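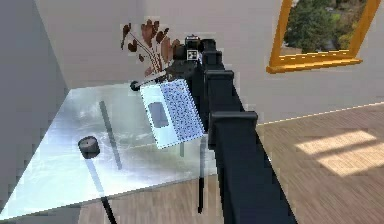

Tagle Box 2 streaming player

A small black puck that puts shows on your TV and then tries very hard to stay out of the way.

Most streaming boxes want to be your friend. They greet you, recommend things, and start a trailer with the sound on while you are still looking for your glasses. The Tagle Box 2 shows you a plain list of what you were watching, in the order you were watching it. Press OK and it plays. That is most of the product.

Why the Hold button exists

The first Tagle Box was fine until a big premiere, when everyone in the country pressed play in the same minute and got a spinning circle. We can't fix other people's servers – we asked – but we can stop you from having to sit there poking the remote. Press Hold on any title that won't load and the box keeps trying every 15 seconds. When the show is ready, it chimes once and waits on the first frame. Go make a sandwich. If the service is still down after 30 minutes, the box says so in one sentence and offers you something you have already downloaded.

Downloads

The Box 2 stores up to 16 hours of HD video from services that allow offline viewing. Some don't, and the box marks those with a small gray padlock so you can be annoyed in advance. Expired downloads are deleted overnight. You will get a notice the day before, worded as gently as we could manage.

Watching on a laptop

The Junley app carries your list over to a computer on the same home network. Sign in once and pick up the episode where the living room left off. The app has no chat, no badges and no year-end summary of how you spent your evenings.
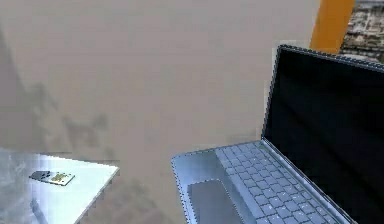

Junley app for laptops (screen off here): free with every Tagle Box 2, up to two computers per household.

What's in the box

Tagle Box 2
Remote with Hold button (batteries included, for once)
HDMI cable, long enough to reach the TV
Power adapter
Quick start card, one side only

Specifications

Video: up to 4K, HDR on supported TVs
Wireless: dual-band Wi-Fi
Wired: Ethernet port on the back
Weight: 282 grams without cables
Colors: black, or Pustwood (a brown finish named after our old street, contains no wood)
Warranty: two years

Before you order

You need your own subscriptions. The Box 2 does not come with any shows, and it will not work on a TV without an HDMI port. Owners of the original box can move their watch list over during setup, but downloads have to be fetched again.

Ships from our Cinidwood warehouse. Product information last updated 27/07/2022.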